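클라스테포트, 소형 주방용 원목 도마 ‘드리섹스’ 8월 출시
단풍나무·호두나무·물푸레나무 3종, 표면 재연마 서비스 함께 운영

원목 생활용품 제조사 클라스테포트(Clastetport)가 가정용 원목 도마 시리즈 ‘드리섹스(Drisex)’를 8월 출시한다고 밝혔다. 드리섹스는 조리 공간이 좁은 1~2인 가구를 대상으로 한 제품으로, 단풍나무와 호두나무, 물푸레나무 세 가지 수종으로 나온다. 크기는 소형과 중형 두 가지이며, 모든 제품은 주문을 받은 뒤 마카파갈 공방에서 제작한다.

클라스테포트는 그동안 식당과 제과점에 작업대 상판과 반죽판을 납품해 왔다. 일반 소비자용 제품을 정식으로 판매하는 것은 이번이 처음이다. 회사 측은 납품처 직원들이 집에서 쓸 작은 판을 따로 주문하는 일이 이어지면서 가정용 제품을 준비하게 됐다고 설명했다.

목재는 건조장에서 6개월 이상 보관한 뒤 재단한다. 재단한 판재는 폭 방향으로 이어 붙이고 양면을 대패로 고른 다음, 식품용 오일을 바르고 말리는 과정을 세 차례 반복한다. 착색제와 바니시는 사용하지 않는다. 옹이나 물결무늬는 갈라짐이 없으면 그대로 살리기 때문에 같은 수종이라도 제품마다 무늬와 색에 차이가 있다.
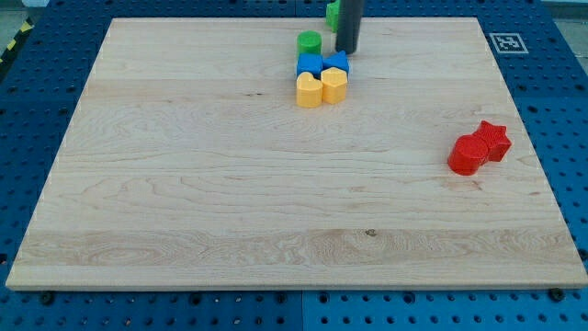
구매 고객에게는 표면 재연마 서비스를 제공한다. 칼자국이 깊어졌거나 얼룩이 남은 도마를 공방으로 보내면 표면을 다시 깎고 오일을 발라 돌려준다. 구입 후 5년 동안 1회 무료로 이용할 수 있으며 왕복 배송비는 고객이 부담한다. 휘어짐이 심해 재연마가 어려운 경우에는 접수 단계에서 따로 안내한다.

엘시 케틀(Elsie Kettle) 클라스테포트 제품개발 담당은 “식당에서는 작업대 상판을 깎아 가며 오래 쓰는데 가정에서는 칼자국이 생기면 도마를 버리는 경우가 많다”며 “집에서도 같은 방식으로 관리할 수 있도록 처음부터 판을 조금 두껍게 만들었다”고 말했다.

관리 방법은 제품에 동봉된 안내문에서 확인할 수 있다. 사용한 뒤에는 미지근한 물로 씻어 세워서 말리고, 표면이 건조해 보이면 오일을 얇게 바른다. 식기세척기와 전자레인지에는 넣을 수 없다.

드리섹스는 클라스테포트 온라인 매장과 켈테드브리지(Keltedbridge) 직영 매장에서 주문할 수 있다. 첫 제작 물량은 50개로, 주문 순서에 따라 발송한다. 켈테드브리지 매장에서는 출시 기간에 맞춰 수종별 견본을 전시하며, 방문객은 견본 위에서 직접 칼질을 해 볼 수 있다. 매장 운영 시간은 오전 11시부터 오후 7시까지다.

제품 및 재연마 접수 문의: 클라스테포트 고객지원팀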